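Stasiv Wall Ventilator — Installation and Owner's Guide
Contents | Safety | Section 4 | Section 5 | Parts list | Contact

Section 4. Installing the fan cartridge and setting the controls

This section applies to units supplied with the Sunon fan cartridge. Units with the older belt-driven cartridge are covered in Section 5. The wall sleeve must already be fixed and sealed as described in Section 3, and the sealant must have cured for the time printed on the tube.

CAUTION: Turn off the circuit at the breaker before opening the control housing. The wall switch does not isolate the housing.

4.1 Before you start

You will need a Phillips screwdriver, a small flat screwdriver, a spirit level, a wire stripper and the hardware bag marked B. Bag A was used in Section 3 and any screws left over from it are the wrong length for the cartridge. Do not mix them.

Check the label on the cartridge against the label inside the sleeve. Both should show model 3684. If the numbers differ, stop and contact the supplier. A cartridge from another model may fit the sleeve loosely and will rattle at high speed.

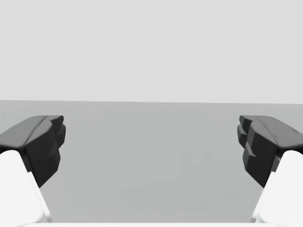
Remove the foam ring from the cartridge and keep it. It is used again in step 6. The cardboard collar is for shipping only and can be recycled.

4.2 Fitting the cartridge

1. Hold the cartridge with the airflow arrow pointing toward the outside wall. The arrow is molded into the rim next to the cable outlet.

2. Turn the cartridge until the cable outlet is at the bottom. Water that condenses in the sleeve must be able to drain past the outlet.

3. Slide the cartridge into the sleeve until the two tabs touch the stop ring. Do not push on the fan hub.

4. Feed the cable through the grommet and into the control housing. Leave 100 mm of slack inside the housing.

5. Fix the cartridge with the four short screws from bag B. Tighten them in diagonal pairs, by hand only. A power driver will strip the bosses.

6. Press the foam ring into the gap between the cartridge and the sleeve. The ring should sit flush all the way round. If it bulges at one side, the cartridge is not centered — loosen the screws a quarter turn, center it and tighten again.

7. Spin the blades by hand. They should turn freely and coast to a stop. If a blade touches the rim, repeat step 6.

Note: The blades are balanced at the factory. Do not remove the small clips on the blade edges.

4.3 Wiring the control housing

The terminal block has four positions: L, N, SL and earth. SL is the switched live and is used only when the fan is to start with a room light. For a fan with its own pull cord, leave SL empty and fit the blanking plug.

Strip each conductor to the length shown on the gauge molded into the housing lid. Tug each one after tightening. Fit the cable clamp over the outer sheath and not over the individual conductors.

Can the fan share a circuit with a bathroom light?
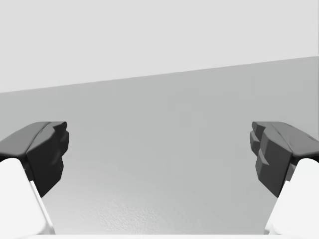

Is a separate switch needed if the fan starts with the room light?
A separate switch is needed in every case. Fit an isolating switch within reach of the fan, outside the room if the room contains a bath or shower, so that the filter can be changed with the power off.

WARNING: Wiring must meet the local electrical code. If you are not sure what the code requires, use a licensed electrician.

4.4 Setting the overrun timer and humidity sensor

The two dials are on the left of the circuit board. The upper dial sets the overrun time, meaning how long the fan runs after the light goes off. The lower dial sets the humidity level at which the fan starts by itself. Both are turned with the small flat screwdriver. Neither has an end click, so turn gently when you reach the stop.

1. Set the upper dial to its middle mark.

2. Set the lower dial fully clockwise. This is the 100 percent position and in effect disables the sensor during testing.

3. Close the housing lid, restore the power and turn on the room light. The fan should start at low speed within a few seconds.

4. Turn off the light. The fan should continue to run and then stop at the end of the overrun period. 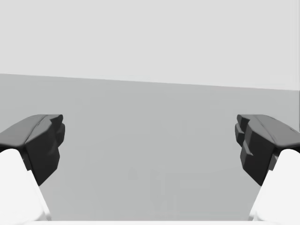 5. Turn off the breaker again, open the lid and set the lower dial to the mark that suits the room. A bathroom without a window usually needs the second mark. A laundry room usually needs the third.

6. Close the lid and fit the lid screw. The unit must not be left in service with the lid held by its clips alone.

Note: In August and other humid months the fan may start when the room has not been used. If this happens often, move the lower dial one mark clockwise. Moving it more than one mark at a time makes the result hard to judge. Wait a full day between changes.

4.5 Fitting the filter and front grille

The Florum filter is washable. It has a coarse side and a fine side, and the coarse side faces the room. Slide it down into the two channels behind the grille until the pull tab is level with the top edge. Hook the grille over the lower lugs first and then press the top until both catches engage.

If the wall is uneven, the Passtead backing plate (sold separately) can be placed between the sleeve flange and the grille. Use the long screws packed with the plate.

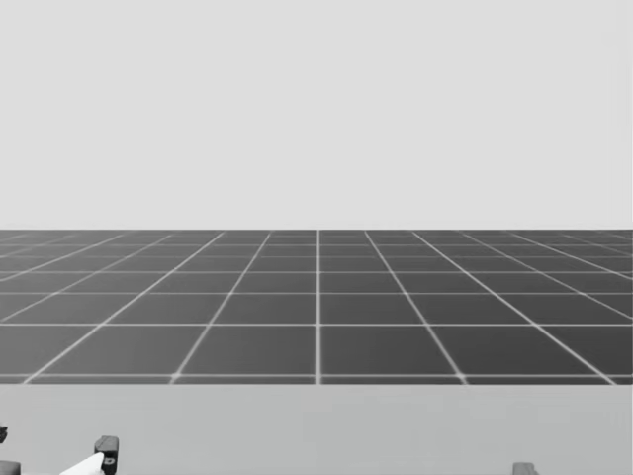

Wash the filter in lukewarm water with a little dish soap, rinse it and let it dry fully before refitting. Do not put it in a dishwasher or tumble dryer. The service light on the grille comes on after 2000 hours of running. To reset it, hold the button beside the light until it blinks twice.

4.6 If the fan does not start

Fan silent, service light off: check the breaker, the isolating switch and the L and N terminals, in that order.

Fan silent, service light on: the blades may be blocked. Turn off the power and check for a displaced foam ring.

Fan runs but moves little air: check the direction of the airflow arrow, then check that the outside flap opens. Paint on the hinge is a common cause.

Fan does not stop: the humidity setting is too low for the room, or SL has been connected to permanent live.

Section 4 revised by Faraji Langat, technical publications. Continue to Section 6 for the outside cowl.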